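About us

Hello! We're Skallus, the after-school robotics club at Dandosden, and if you've found this page you're probably either thinking of joining or wondering why your child keeps talking about grippers at tea time.

I'm Rizwan Tarar and I run the club. We started with 3 members and one very tired laptop, and now we've got 91 on the books, which still makes me a bit giddy. Everyone works in pairs, a younger member with an older one, and each pair gets its own turn on the arm (yes, there's a rota, and yes, people do try to swap their way up it!).

Our big project this year is called Pemo. The idea is a robot that can help in a kitchen, so we practise with play food and ordinary kitchen bits. Soft toys are harder to pick up than you'd think – squeeze a felt ketchup bottle too much and it squashes, too little and it slides away.

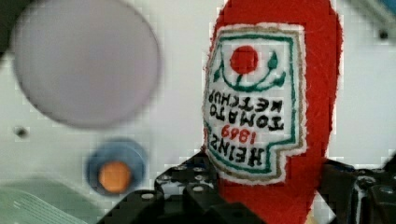
Arain says the grip was the part that took longest to get right, and that new members should practise on felt things well before they try anything hard, as you learn to go gently. I'd go along with that, though I do let beginners have a crack at whatever they fancy in their first week.

Once a pair is happy with picking up, they move on to the whole table. That means planning a route for the arm so it can reach between the oven, the colander and the fruit, and writing it all down in the club log. We're up to 232 entries in there, some neater than others.
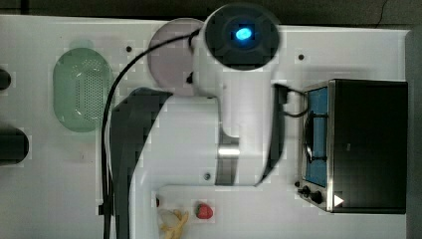
The log comes with us to the schools' challenge in June, where each team gets 2 goes at a task they haven't seen before. We came away with a certificate last year and a long list of things to fix, and we've been happily working through it ever since.

You don't need to know any coding to join. Come along at half past three, bring a drink and a snack, and ask for me at the front desk.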